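Home News Events Archive Contact

The spring supper at Pondovham is coming round again, and we do hope you'll join us — bring a neighbor, bring a cousin, bring anyone who likes soup! We had 41 at the January one and it was a lovely, noisy evening.

A striped cloth does cheer up a big table.

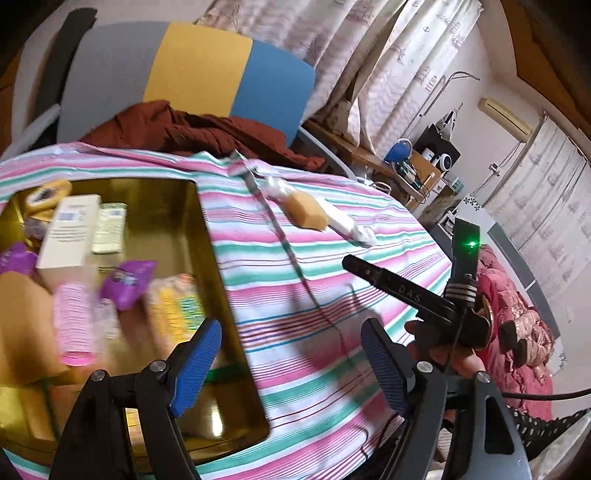
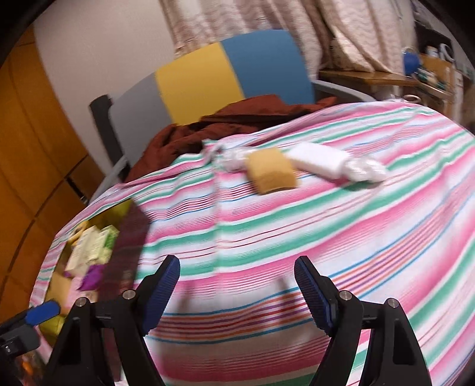
— Wallin

If you can spare a dish, something that keeps warm is always welcome (the oven is small, bless it). Doors open on April 20, 2025, a little before dark, and the soup goes out once everyone has found a chair.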